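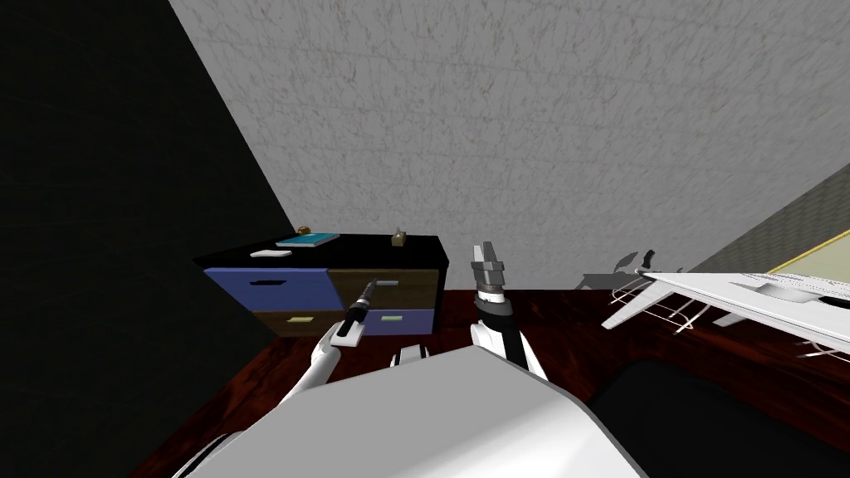

Two-arm drawer cell in simulation, silver parallel gripper at center.

Muria Bench is a simulated test cell for comparing grippers before you buy hardware. Load a gripper model on either arm, pick a task, and run it. The drawer task uses a low four-drawer dresser with small items on top. A standard run is 20 attempts per gripper. 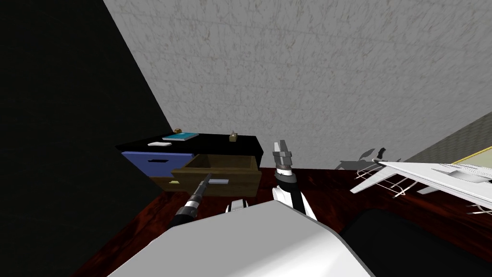
Render: Evari / Wilczyńska

Included are the room, the two-arm robot, 227 object models and 3 gripper models. Cisa finger files import directly; other makes need a mesh and a joint file. Setup takes about 20 minutes on a desktop with a recent graphics card.

Wrist views are recorded along with the room view, so finger alignment can be checked step by step.

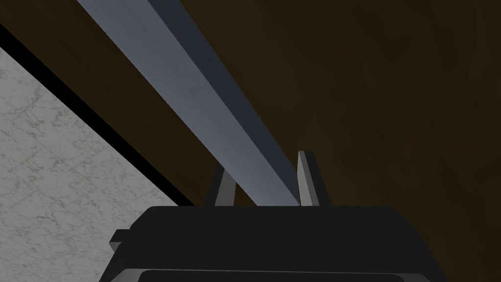
Each run saves grip force, finger opening and arm position to one table. Results from different grippers can be opened side by side. Licenses are per seat. The July update is free to current users.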